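Status: maintained, with changes merged on Wednesdays.

# kinnear-washup

Self-reported diary data on washing up by hand in shared houses. Each row is one wash session, entered by the person at the sink. The files are plain CSV, UTF-8, comma-separated, with a header row.

The diary was kept through November in 15 households. Entries were made on paper and typed up afterwards, so free-text spelling varies and has been left alone.

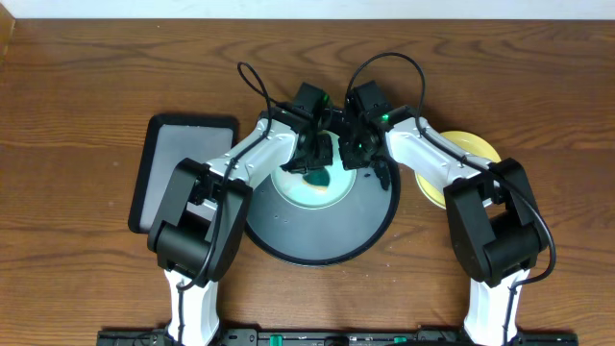

**Does a soak count as a separate session?**

A soak is part of the session that ends it. The start time is when the item went into the water, and `soak_min` holds the waiting time.

## Files

- `sessions.csv` — one row per session
- `items.csv` — one row per type of item in a session, joined on `session_id`
- `houses.csv` — household size, sink type, water heating

Household codes are stable across releases. Codes from withdrawn households are not reused.
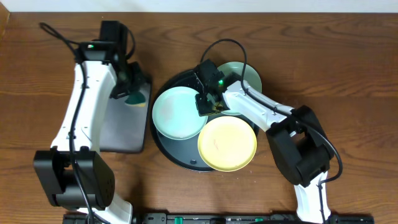
**Revathi Chacko**
Data maintainer, Kinnear

## Fields that cause trouble

`start` is local clock time with no offset. `end` is blank if the diarist forgot to fill it in; do not treat a blank as zero minutes.

`item_type` uses a closed list: plate, bowl, mug, glass, cutlery, pan, board, other. Serving dishes go under `bowl` if they have a curved wall and under `plate` otherwise. Early sheets had no `board` option, so chopping boards in those rows sit under `other`.

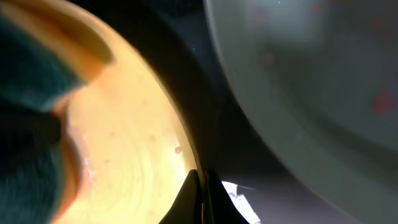

*Bowl with a yellow interior, close up.*

`tool` takes sponge, brush, cloth or none. Where a diarist ticked 2 tools, the first one on the sheet was kept and the row has `multi_tool` set to 1. A sponge with a scouring side is still `sponge`; the side used was not recorded.

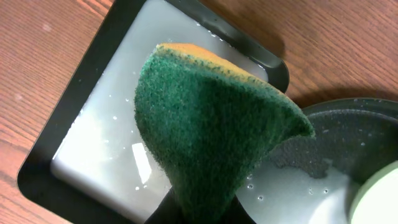 *Two-layer sponge, green scouring side outwards.*

## Known gaps

- Dishwasher loads are out of scope, including in houses that own one.
- Late-night sessions are under-reported, going by the exit forms.
- Four households stopped early. Their rows are kept, with `complete` set to 0 in `houses.csv`.

## Corrections

Open an issue with the `session_id` and the field name. Typing errors are checked against the paper sheets by Euan Farquharson before anything is changed.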